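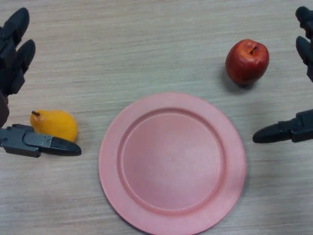

How many practice runs should a student team record before training a pick-and-place policy?

Start with 30 clean runs of one task, train on those, and look at where it fails before recording any more.

Posted by Clurex

I help with a sixth form robotics club and we have a two-armed task for the July showcase: put each fruit on the plate, left hand for one, right hand for the other. The students want to record as many runs as they can before training anything. We only get the lab until half past five, so I'd like to spend the time well. Does it matter if different students drive the arms?

Fakidness

It matters more than you would think. Our first set had five drivers and everyone approached the fruit from a different angle, and the trained arms dithered halfway. We picked 2 drivers and agreed a starting position for both hands, then recorded it all again. Move the fruit a little between runs but keep it within reach of the hand that is meant to pick it up. Delete any run where someone fumbles and has another go, at least in the first batch.

Also write down who drove which run. We didn't and had to guess later.

Nelly Ccori

Agree with the above. I'd add a few runs with the plate shifted as well, or the arms will learn to drop things at one fixed spot. We ended up with 2,593 runs over the year and I doubt the last 2,000 made much difference, as they were nearly all the same layout.

Urbańczyk

just record loads, storage is cheap. we did ours in an afternoon and it was fine mostly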